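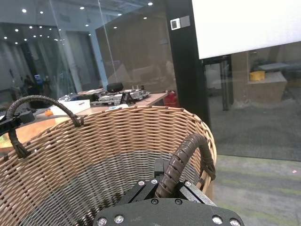

4 min read

I look after the tips page for our workshop at Gorngate, and the questions I get most are about handles. Everybody wants to practise picking up boxes, and then somebody brings in a soft basket and all the good habits go out of the window! So these are our house rules for two-handled baskets, tidied up a bit from the sheet on the wall.

Start with the basket itself. Give each handle a proper tug by hand before the robot goes anywhere near it, and run a thumb round the rim for snapped strands. Woven handles twist as they take the weight, so let them twist a little -- don't set the grip so tight that they can't. I keep an old one from Tralwood with a crushed handle to show new people, and it does the job better than any poster.

Always begin empty. We do four lifts with nothing inside, then four more with a folded towel, and only after that do we put in anything that would make a noise if it fell. Yes, it's slow. I've tried skipping the towel (once) and spent the rest of the afternoon picking clothes pegs out of the carpet.
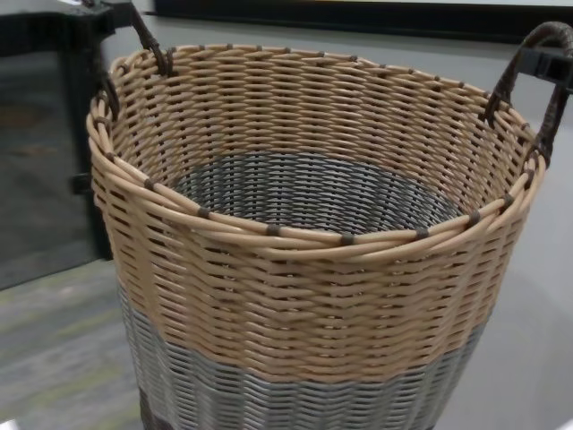
One gripper to each handle, nothing in the basket.

Grip near the top of the loop where you can, and bring both sides up together at the slowest speed you've got. If one side leads, the basket tips and the rim goes out of shape, and then your next lift starts from a wonky basket. Stop, lower, start again. Please don't reach in and straighten it while the arms are live, however tempting it is -- that's the rule I'm strictest about. Hit stop first, wait for everything to settle, then use your hands.

Write the stop button's place on the job sheet as well. Two people should be able to find it without looking up from the basket, and neither of them should have to lean across an arm to get there. 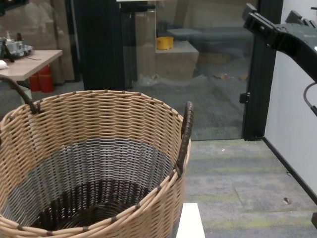
Cables are the other thing I nag about. Run the arm through its whole reach with no load and watch the cable all the way, looking for any spot where it pulls tight or could hook a handle. The Lambrechts clips we used to buy were fine until September, when I changed to plain hook-and-loop straps, and I like those much more because you can shift them in seconds.

Floors next. Sweep before you start, keep bags and coats well back, and leave a clear way to the fire extinguishers at all times. Ours get checked at the start of every session, along with the door.

Last bit, and it's a dull one: write down what you did. Basket, load, speed, anything odd. I use a 64-page Gretevus notebook with a pencil on a string, and it's saved me from repeating the same silly mistake more often than I'd like to admit. If a handle has started to fray, put that in too, and hang the basket on the "hands only" hook until someone's had a look at it.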